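Malavside Furniture Hire – Help Desk
Ticket: Stock list stops short after moving to Dakix
Opened by: Floarea Neagu, hire desk
Picked up by: Chalerm Thongdee
Status: Solved, left open for comments until the end of June

What Floarea wrote

Hello Chalerm, I hope you had a good break and I'm sorry to land this on you first thing. I moved our stock list across to Dakix yesterday evening, following your sheet step by step with a cup of tea beside me, and it all went through beautifully with a green tick at the end. Then Octavian rang from the yard asking for the Moldovan dining chairs, and I couldn't find them anywhere. I tried the full name, half the name and the old shelf number. The old list has 3,331 lines and the new one says 3,000, so something has gone astray, and I would dearly like it not to be my fault!
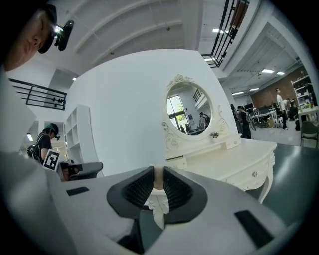 The other thing I should mention is that the prices look right wherever I've checked them, and so do the deposit amounts. I went through the wardrobes and most of the lamps before I gave up and went home. Bookings seem fine as well, except for two that now say "item unknown", and both of those are for the chairs. I haven't deleted anything and I haven't pressed the big Repair button, although I did look at it for quite a while.

First reply, Chalerm, 9.10 am

Morning Floarea, thank you for such a clear note, and well done for leaving Repair alone. It rebuilds the list from whatever is already in there, so it would have dropped those two bookings for good. I've put a hold on the overnight copy to Hekell so that the accounts side doesn't pick up the short list.

Things I've tried so far:

1. Ran the move again on my test copy. Same result, 3,000 lines and a green tick.

2. Saved the old list afresh as plain text, in case there was an odd character in a description (we had trouble with a French accent once, you may remember). No change.

3. Took out the first 20 lines and ran it again. I expected the total to drop by the same number, but it stayed at exactly 3,000, and a few pieces from further down the list had come in to fill the space. So your lines are all right and the trouble is in how they are being sent.

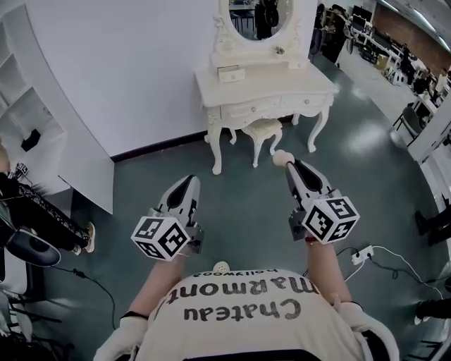
Cause

Dakix takes the list in lots of 1,000. Each lot is saved once it is full, and the last one, being only part full, is supposed to be saved when the file closes. Peiyu Dai found a setting called "Hold part lots" that was switched on for our account. The final lot was sitting in a waiting area the whole time, chairs and all.

Fix

Go to Settings, then Lists, then Moving In. Untick "Hold part lots" and press Save at the bottom of the page – the one at the top only saves your name and password, and I have fallen for that myself. Then choose Waiting and press Release. It takes a few minutes and the screen looks frozen while it works, so please let it be.
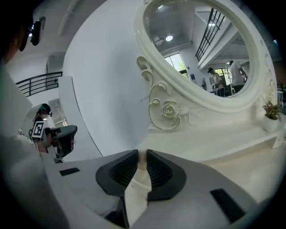

Cream-white vanity and its ornate oval mirror frame

Floarea, 11.45 am

Oh, you are both marvellous. All 3,331 are in, the Moldovan chairs came up on the first try and both bookings have their names back. Octavian has his picking list and has stopped ringing. Would somebody add the bit about the two Save buttons to the sheet, please? I pressed the wrong one, even after reading your warning.

Chalerm, 12.05 pm

Added to the sheet as step six. The Hekell copy is switched back on and will run tonight as usual. Deok-su Noh is on early tomorrow and will compare the two totals before the desk opens.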